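Chapter 6
What Will It Cost, and What Else Will It Cost?

I bought my first robot arm the way I bought my first car. I looked at the number on the sticker, checked it against the number in my account, and signed. The car taught me about insurance and tires. The arm taught me about mounting plates, cable runs, spare fingers, a table that didn't wobble, and a shipping crate that wouldn't fit through the lab door. I'd like to save you at least the crate.

So this chapter is about money, and a little about floor space and time, which have a way of turning into money when you aren't looking. If you've worked through Chapters 4 and 5, you already have a task list and a rough idea of how much reach and payload you need. Keep both next to you. You'll be writing on them.

Before You Start

You should be able to say, in one sentence, what you want the equipment to do. "Automate the lab" won't work. "Take a tube out of a rack, tip it into a beaker, and put the tube back" will. If you can't write the sentence yet, go back to the task worksheet and stay there as long as you need to. I've sat in planning meetings where six people had six different sentences in their heads, and the purchase order went out anyway!

By the end of the chapter you should be able to build a full budget for a small benchtop cell, tell the one-time costs from the ones that come back every year, read a vendor quote and spot what's missing, and write a purchase plan that someone who signs checks can follow.

Words you'll meet along the way: cell, end effector, lead time, consumables, acceptance test, service contract, contingency.

6.1 The Arm Is the Easy Part

When people ask me what a robot costs, they mean the arm. Fair enough, it's the part in the brochure. But an arm on its own does nothing. It needs a hand, and the hand needs something to pick up, and all of it needs a place to stand. Each of those is a line in your budget, and each line has smaller lines hiding under it.

The hand is where I see the wildest guesses. A simple two-finger gripper and a multi-fingered hand are both "the gripper" on a planning sheet, and they live in completely different price brackets. Ask yourself how many shapes you have to hold. If every object is the same tube, a plain gripper with shaped fingertips may do fine. If you're moving from tubes to beakers to cups in the same session, then the fancier hand starts to look reasonable (I said reasonable, I didn't say cheap). And please look at where the cables go. A cable that hangs below the wrist can catch on a rack, and a caught cable is a repair bill and a lost afternoon.

Next comes the place where the work happens. I tell my classes to budget for the table as if it were a machine. You need a flat surface, walls or panels if the cell is going to be closed in, and some way to put things back in the same spot every time. That last one can cost you next to nothing. A cross drawn on the tabletop is a perfectly good position mark for a beaker, and I've seen groups spend real money on machined fixtures when a marker and a ruler would have carried them through the first 3 months.

Then the small stuff: racks, tubes, glassware, paper cups, labels. Buy more than you think you need, and buy it all from the same batch if you can. A rack whose holes are a hair tighter than the last one will eat a week of your schedule.

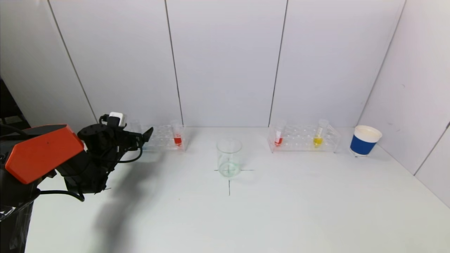
6.2 Building the Budget Sheet

I use four columns, and I've never needed a fifth. What it is, what it costs once, what it costs every year, and how long it takes to arrive. The last column is the one people skip, and then they're paying for an arm that sits in its box until July waiting on a mounting plate.

Let's fill in a sheet together. Our practice case for the rest of the book is the Prendcombe teaching lab, which wants one benchtop cell for moving and pouring colored liquids. They've asked two suppliers for quotes. Nandolard sells a complete package, one price, installed. Plirkholm sells the parts and leaves the putting-together to you.

Nandolard's quote looks higher, and at first glance I'd have leaned toward Plirkholm too. Then you read the second page. Plirkholm leaves out the base, the cabling, and the training day, and it charges $900 a year for support from the first year on. Nandolard folds the first year in. None of this is sneaky, by the way - it's all written down - but you have to put both quotes on the same sheet, line by line, before they can be compared at all.

Try it now. Copy the four headings onto a page and enter every item you'd need before the first tube gets lifted. Leave a blank wherever you don't have a price. Those blanks are your list of questions for the vendors, and in the next section we'll work out how to ask them.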